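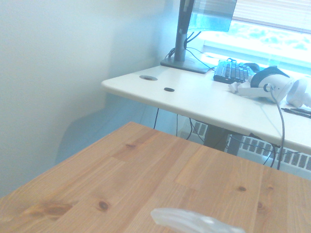 Apr 22, 2023
By Nesma Belkadi

House rules for a robot arm in the spare room

I've been asked for this list so many times that I'm finally typing it up properly. These are the rules I use at home for a small tabletop arm, the kind with a soft gripper and a little camera at the wrist, and they come from my own bench, my own mistakes and a lot of phone calls with Diễm Ninh, who has been at this longer than I have and is much tidier. If you work with the big stuff in a factory then you have real safety standards and people whose job it is to know them, so please go and read those! This page is for the rest of us, with a table, a window and a heater we can't move.

Give the arm its own table

My first setup had the arm, the monitor and my lunch on one surface. Don't. The arm gets one table and you get another. Mine works on pine, and the computer things live on a white desk behind it, and since I split them up I've stopped having that moment where a keyboard cable wanders into the reach of something with motors.

If your two surfaces are at different heights, check the upper one too. An arm that can't touch anything on its own table may be perfectly able to whack the front edge of the desk next door. Move it slowly by hand (power off, joints free, one hand under the elbow) through the biggest swing it can do, and look at where the fingers go at each end. Then set the software limits well inside that.

Mark the reach

Painter's tape on the floor and on the tabletop. I do the outline of the farthest reach plus a hand's width, and anyone who comes in gets told that the tape is the tape. You don't lean over it, you don't put your coffee inside it, you don't reach in to straighten the block because it's only a bit crooked. Stop the arm first, then straighten the block.

I used masking tape the first time and it took the finish off with it. Painter's tape, and change it every couple of months before it bakes on.

Clamps on wood

Pine is soft. It's lovely and cheap and it doesn't glare into the camera as badly as a shiny top does, but a clamp screwed down hard will leave a crater, and then the clamp sits in its crater and loosens, and your arm starts rocking. Put a scrap of hardwood or a flat metal plate under each pad. Tighten, run the arm for an hour, tighten again. After that I check mine at the start of every session, just a push at the base with my palm.

Try not to clamp right over a knot. I had one crack on me. It was probably going to crack anyway, but I didn't enjoy the noise.

If your table is made from glued-up strips, check that it's still flat before you blame your calibration! I spent an entire August recalibrating a camera when the top had cupped from sitting close to a heater. A long ruler on edge and a flashlight behind it will show you in a minute.

The stop button

You need one you can hit without looking. The one in the software doesn't count, and neither does the switch on the power strip behind the desk. Mine is the big mushroom kind and it's screwed to the front rail on my left side, as I hold everything else in my right.

Test it every session. Press it with the arm moving slowly and nothing in the gripper, and watch what the arm does. Some hold their position when they lose power and some just drop, and you want to know which yours is before there's a mug in its fingers. My old Sturkley drops. I keep a folded towel under it whenever I'm trying something new and I'm not embarrassed about the towel.

Guests get shown the button before they get shown anything else.

Cables, the boring one

More trips and crashes in my little room have come from cables than from anything the arm did. Some things that helped:

Use the grommet hole in the desk if you've got one. It's there, and most people ignore it and throw everything over the back.

Nothing should hang off the front edge. Headset leads are terrible for this, they plug in at the side and the easy way down is straight over the front to the floor, right where your knees go. I'm still bad at it, I'll admit. A stick-on clip under the lip of the desk is the fix, and the fix is in a drawer somewhere.

Keep loops off the heater. If you have a baseboard heater under the desk, tie the cables up to the underside so that none of them can sag onto the grille when it comes on. Follow whatever clearance the heater's own label gives you. Hook-and-loop ties are better than zip ties as you will be redoing this.

Leave slack at the arm's wrist and no slack anywhere else. Run it through the full swing again after you tie things down. A camera cable that's just slightly short will be fine until the one pose where it isn't.

If you drive it with a headset

Fun! Also the point where my rules got stricter. With a headset on you can't see the room, or you see a version of it that's a touch behind, so:

Somebody else is in the room with a hand near the stop. Diễm does this for me and I do it for her. When I'm alone I don't run the arm from the headset, I drive it from the keyboard with my eyes on it.

Put the arm in pause before the headset goes on and before it comes off. You'd be amazed what your hands do while you're fighting with a strap, and if the controllers are live then the arm does it too.

Say out loud what you're about to do. "Going live." "Pausing." You'll feel silly for a week.

Set the headset down facing away from the window. Direct sun through the lenses can mark the screen inside, and it doesn't take long.

Light

My bench is beside a bright window, which is great for me and awful for a camera. Whatever I set up in the morning looked completely different after lunch, and the arm missed things it had been picking up nicely. Lower the blinds all the way and use a lamp, or at least note down where the blinds were when it worked. I put a pencil mark on the window trim. Watch for the shadow of the arm itself as well, it slides over the thing you're trying to grab just at the wrong moment.

Fingers and speed

Soft fingers aren't a reason to put your own hand in there. They're gentle at the tip, and the joint behind them isn't gentle in the least. Wipe them with a damp cloth and a drop of dish soap, no solvent (mine went sticky with solvent and never came back), and look for little splits near the base while you've got the cloth out.

Start each new job at the slowest setting. I do five clean runs slow before I let it go any faster, and if one of the five is messy I start the five over. Diễm thinks this is excessive. Diễm has also glued a lamp back together.

The notebook

Paper, next to the keyboard, pen tied to it or it'll vanish. Each session I write who was there, what the arm was doing, whether the stop was tested and anything odd. I went back through mine for this page and found 278 entries, and 78 of them have something in the odd column. More than two of those were the same loose screw, so read your own notes now and then!

What goes in it: a noise you haven't heard before, a joint that's warmer than its neighbors, any bump, any change to the limits, any change to where the camera points. If somebody borrowed the arm, write down the settings it left with and check them when it comes home. Mine went over to Lưu for a weekend and came back with the speed limit off, and I only found out because I'd started at slow like a good girl.

Kids, cats, visitors

Power off at the strip when you leave the room, even for the doorbell. Our cat thinks a parked arm is furniture. For kids I put the arm in its folded position and take the fingers off, it's just a couple of screws and it looks much less interesting that way.

End of the session

Fold it, pause it, power it down, in that order. Table clear inside the tape. Headset wiped and on the desk, strap out of the way of the keys. Controllers off so they aren't sending anything next time you start up. Button pressed in, and leave it pressed in, so whoever comes next has to release it on purpose.

I have a one-page version of all this taped inside the closet door and I copied it out for the bench at Mirnance too, with bigger letters. If yours has a rule mine doesn't, send it over. I'm especially after a good way to keep clamp pads from creeping on a waxed top, the rubber ones I bought are useless.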